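Tandthorpe tea box goes up for auction with nothing in it

A wooden box with a see-through lid and a good many compartments is to be auctioned in aid of the Tandthorpe library roof, after spending most of the spring being argued over by people who wanted to put things in it.

The box came to the library in a house clearance, along with 33 jigsaws and a bread maker. Staff first took it for a tea chest, of the sort that hotels bring round after dinner so that guests can choose the peppermint. The Tandthorpe button club took it for a button box. Kittipong Chantharasri, who runs the Tanasarn café next door, offered to fill it with tea bags and keep it on his counter, and was told that this would be looked into.

It was looked into for nine weeks.

"I only wanted somewhere for the camomile," said Mr Chantharasri. "By the end I was getting letters about beads." 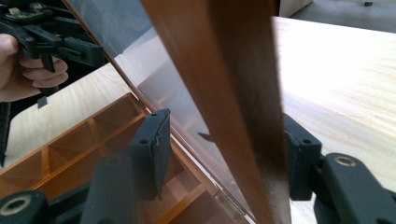
Part of the trouble is that the compartments are not all the same size. One is a good deal longer than its neighbours, and the button club held that no tea bag needs that much room. The café's supporters replied that it would do very well for stirrers. A third party, writing to the library newsletter under the name of Fukeo, proposed fishing flies and has not been heard from again.

Matters came to a head at the May open evening, when both sides turned up with their own contents. The button club had brought 1000 buttons, sorted by colour. Mr Chantharasri had brought 94 tea bags and a flask. The library's manager put the box back in her office and announced the auction the following morning.

Bidding will be by sealed envelope, with a reserve of £33. The lid is hinged along one side and has picked up a few smudges, which the library says it will wipe off before viewing. The winner may keep whatever they like in it - the conditions of sale say so twice.

The bread maker has already gone, to a couple from Piltus who paid £12 and did not ask what it was for. The jigsaws are on the trolley by the door, and borrowers are asked to take one home and report any missing pieces to the desk.

Envelopes should be handed in at the library by the first Saturday in July. The café will be open as usual, with the camomile in a mug by the till.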